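Dritia 拍卖行 动画原稿入库与预展安全检查表(附意见)
适用:赛璐珞片、背景画、铅笔稿
检查地点:Branton 仓库二号间及预展厅
填表:Kyung-tae Lim
月份:七月

说明:中文不是我的母语,有写得不清楚的地方,请直接在表上改,我会重新抄一份。

一、到货
1. 外箱封条完整。合格。
2. 箱内件数与清单一致。清单228件,实到228件。合格。
3. 每件有编号标签,标签贴在衬板背面,没有贴在画面或片基上。不合格,有19件的标签贴在片基边缘。
意见:请不要自己撕。已经通知修复师,等她来处理。

二、存放
4. 赛璐珞片平放,每张之间有无酸纸。合格。
5. 没有醋的气味。第2745号有轻微气味,已单独放置,盒盖留缝。
意见:这一张是森林背景前的小鹿,颜料在耳朵的地方已经起翘。拍卖图录里写“状态良好”,我认为这句话需要修改。
6. 温湿度记录每天早晚各一次。合格,但是晚上的字迹很难认。
7. 铅笔稿与赛璐珞片分柜。合格。

三、预展厅
8. 展墙挂钩做过承重试验。合格。
9. 灯光照度低于规定值。入口处第一盏偏亮,已调低,需要复测。
10. 玻璃框背面有防撞垫。有2个框缺垫,已补。
11. 灭火器在有效期内,通道没有堆放物品。通道合格。灭火器的检查卡找不到,所以这一项我先不打勾。

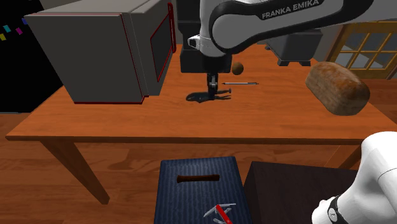

Oyelaran 看过初稿以后,在第5项旁边写道:气味轻微也要停止展出,不能只是分开放。图录可以晚两天印,片子坏了就没有办法。另外请写清楚,闻气味的时候盒子已经关了多久,不然下次没有办法比较。

意见已接受。第2745号撤出预展,展墙上的位置改放同一部影片的铅笔稿。开盒检查以前,盒子关闭了一个晚上,准确的小时数我没有记录,下次会写。

四、运输与交付
12. 承运方 Dimau 的车厢有减震和温控。司机出示了温控记录,合格。
13. 装车时由两人搬运大框。合格。
14. 买家自提时核对证件和付款单。预展期间不适用。

五、还没有完成的事
标签贴错的19件,等修复师的书面意见。
灭火器检查卡,向物业再要一次。
入口灯复测,下午四点闭馆以后做。
图录中第2745号的状态说明,文字由图录部修改,改好以后请给我看一遍。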